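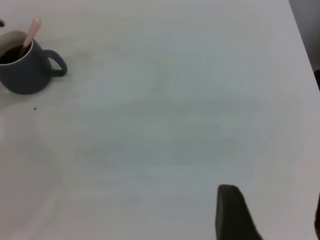 I went to the open day at Calimlim in May, mostly to see the arm they call Stiltik. My neighbor Diane Dhillon used to work in the same building and had two passes, so we drove over together and got there a little after 10 in the morning. The room for the arm demo was at the back, past the machines that fold boxes. The job they had picked was one I do every day without thinking, dealing with a coffee mug. It was a dark gray mug with a pink-handled spoon standing in it, set on a big white table with plenty of bare space beside it. The handle of the mug pointed toward the open part of the table. Rizwan Ghauri, who ran the demo, told us he likes to start with a mug that has something in it. An empty one can be tipped and you'd never know.

He showed the view from the wrist camera on a screen on the wall, so those of us in the second row could follow along. I found that more useful than watching the arm. From the side it is hard to tell how far the fingers are from anything. On the screen you get one finger coming up from the bottom and the mug way off in the other corner, and you see how much ground there is to cover.

He did three runs for our group. On the first, the arm took the mug by the body and moved it to a tray. It was slow. I timed it at 19 seconds, start to finish. On the second run it stopped partway and Rizwan had to reset it from the laptop. He said the spoon was the trouble and left it at that. The third run went through fine, a little faster than the first.

A woman near me, Golshifteh Shirazi, asked if it could stir. He said not yet. She teaches middle school shop in Drukelstead and wants to bring her class next year, so she had a long list of questions, and most of them were better than mine. I asked what happens if you bump the table. He bumped the table. The arm stopped and waited for him to clear it.

After that we had sandwiches in the lobby and looked at the box folders again, which Diane likes. Parking is on the Buritz Road side and the lot fills up before lunch. The passes are free but you have to ask for them at the front office ahead of time.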